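How a Robot Decides Where to Put Its Fingers

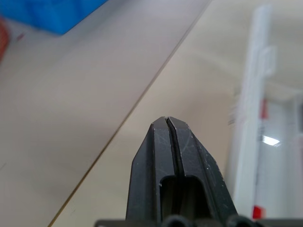 Page last changed: 2021-04-12

A robot arm with a gripper on the end can pick up a block. You can do that too, and you do it without thinking. The robot has to do the thinking part, and it does it with software. Software is a set of instructions that a computer follows. This page explains the instructions one at a time, in the order the robot uses them.

The robots described on this page run a program called Konar. It was written at the Beltenstead workshop by Fumiko Ebihara and Farzad Naseri. Other robots use other programs, but most of them have the same main parts.

The loop

A robot program does not run once from top to bottom and then stop. It runs in a loop. Each time around the loop, it does the following:

1. Look. Collect the newest picture from the camera and the newest readings from the joints.
2. Work out. Decide what is in the picture and where it is.
3. Plan. Choose where the gripper should go next.
4. Move. Send a small command to the motors.

Then it starts again at step 1. Konar goes around this loop 15 times every second. Each move is small, so if the robot makes a mistake in one loop it can fix it in the next.

The motors have a faster loop of their own. It runs 100 times every second and has one job, to keep each joint at the angle it was told to reach. Konar says where to go. The motor loop does the pushing.

Looking: what the camera gives the computer

The camera in this case is a small one, fixed near the gripper. It moves when the gripper moves. In the picture at the top of the page, the two black fingers are pressed together and point toward the middle of the view. Behind them is a beige tabletop with a blurry blue object far back on the left.

You see a tabletop and a blue object. The computer gets numbers. A picture is made of tiny squares called pixels, and each pixel is stored as three numbers: how much red, how much green, and how much blue. A number can be anything from 0 to 255. A pixel with 20 for red, 60 for green and 245 for blue would be a strong blue. A pixel on a beige surface has three fairly high numbers, with blue the lowest.

Nothing in those numbers says "table." The program has to find that out.

Working out: from numbers to things

The part of the software that finds things in pictures is called perception. Konar's perception has several small jobs.

The first is to ignore the fingers. The fingers are in view all the time, and a careless program might decide that they are an object and try to pick them up. Konar keeps a map of the pixels where the fingers can be. This map is called a mask. Pixels inside the mask are skipped. The mask has to change when the fingers open, so the program checks how far apart they are before it picks which mask to use.

The second job is to sort the remaining pixels into groups. Pixels that are near each other and have similar colors probably belong to the same thing. A patch of bright blue in the middle of a lot of beige is easy to group. A white thing in front of a pale wall is much harder.

The third job is to decide which lines matter. Look at the thin line that runs across the tabletop in the picture. The surface is a little grayer on one side of it and a little warmer on the other. To a program that looks for edges, a sharp line like this is interesting. It could be the side of a box. It could also be flat, and then there is nothing to grip. One picture may not be enough to tell.

The program can get more help by moving. If the camera shifts sideways, things that are close slide across the picture by a large amount, and things that are far away slide by a small amount. You can try this. Hold up a finger, close one eye, and move your head from side to side. Your finger seems to jump around in front of the wall. This effect is called parallax, and Konar uses it to work out how far away things are.

Shiny spots cause trouble as well. A bright spot on a smooth surface can be the reflection of a lamp. It has a clear shape and it stands out, but it is not an object. When the camera moves, a reflection slides in a different way from the surface it is on. Konar marks patches that behave like this as "do not trust."

Where is it, exactly?

Suppose perception has found a blue object in the upper left of the picture. The arm cannot use "upper left of the picture." It needs a position in the room, measured from the base of the robot.

To get from one to the other, the program has to know three facts: where the arm is, where the camera sits on the arm, and how the camera lens bends the view. The first comes from sensors in the joints. The other two come from a process called calibration. During calibration the robot looks at a printed checkerboard from many positions. The size of the squares is already known, so the program can work backward and find the camera's position.

If the calibration is wrong, everything after it is wrong too. At the Keletville lab, Hiyori Noguchi once found that a gripper kept closing 2 centimeters to the left of every block. The perception was fine and so was the plan. A screw on the camera mount was loose, and the camera had turned slightly. She tightened the screw, ran the calibration again, and the error went away.

Planning: choosing a path

Planning software answers the question "How do I get there without hitting anything?"

There are usually many ways to reach one point. The planner makes a large number of guesses. For each guess it checks whether any part of the arm would touch the table, the things on it, or the arm itself. Guesses that fail are thrown away. The planner compares the ones that are left and keeps a short, smooth one.

The shape of the gripper matters here. Two fingers pressed together make a narrow point that can fit into small gaps. Two fingers held apart need more room. Planners that forget about this will knock things over on the way in. Konar stores a simple model of the gripper for each amount of opening – a few boxes joined together – and tests the boxes instead of the real shape. Boxes are quick to check.

Fixed things such as posts and walls are entered on a list called keep-out zones. The planner treats a keep-out zone as solid, and slightly bigger than it really is.

Moving: small corrections

The motor loop compares two numbers for each joint, the angle it wants and the angle it has. The difference is called the error. A large error gets a hard push. A small error gets a gentle push. When the error is zero, the motor only has to hold still.

This is called feedback. You use it when you carry a full glass of water. You watch the water and keep adjusting your hand.

If the push is too strong, the joint goes past the right angle, comes back, goes past again, and the arm shakes. If the push is too weak, the arm is slow and stops short. Choosing the right strength is called tuning. Tetsuya Ishida tuned the arm at Beltenstead one joint at a time, starting with the one nearest the base.

Tools for the people

Konar saves the pictures, the joint angles and the commands from every loop in a log. A separate program named Sisay plays the log back slowly. Walter Mosquera wrote it so that people could step through a run one loop at a time and see what the robot knew at each moment. Most bugs are found this way, after the robot has been switched off.

Words to know

Calibration: measuring exactly where the camera is and how it sees.
Feedback: checking the result and using it to correct the next move.
Gripper: the part of the robot that holds things.
Log: a saved record of what the program saw and did.
Mask: a map of pixels the program should skip.
Parallax: the way near things seem to move more than far things when you move.
Perception: the software that finds things in pictures.
Pixel: one tiny square of a picture.

Try it yourself

You need a friend, a table, a blindfold and a plastic cup. One person is the camera and the other is the arm. The arm wears the blindfold. The camera may say only "left," "right," "forward," "back," "up," "down," "open" and "close," with one word for each small move. Try to pick up the cup. Then play again, but this time the camera has to give all the commands at the start, before the arm moves at all. Write down how far from the cup the hand ends up each time.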